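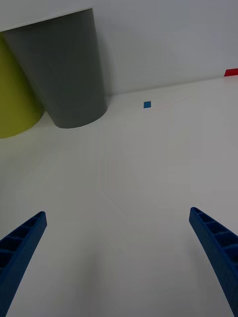
The bus from Trordale to Gitanley takes just over three hours now that the bridge is closed. I used to do it twice a month. I went again last week to sort out the storage unit before the rent goes up in July.

Most of it went to the dump. I kept the lamp, the good pans and around 200 records I'll probably never play.
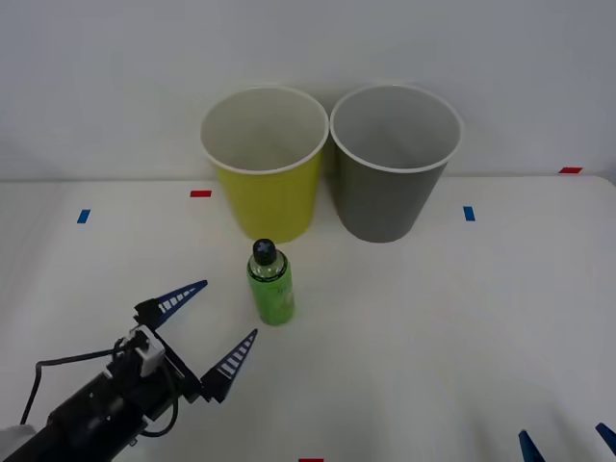

The unit costs more than it did in spring, and the office only takes cash – no idea why. I got the deposit back, minus a cleaning fee I didn't argue with.

Still to do:

Return the key to the Fontana Street office
Cancel the insurance, policy ending 3429
Find a shelf for the records

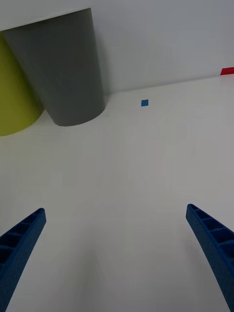

Next trip

Brustetari, by train this time.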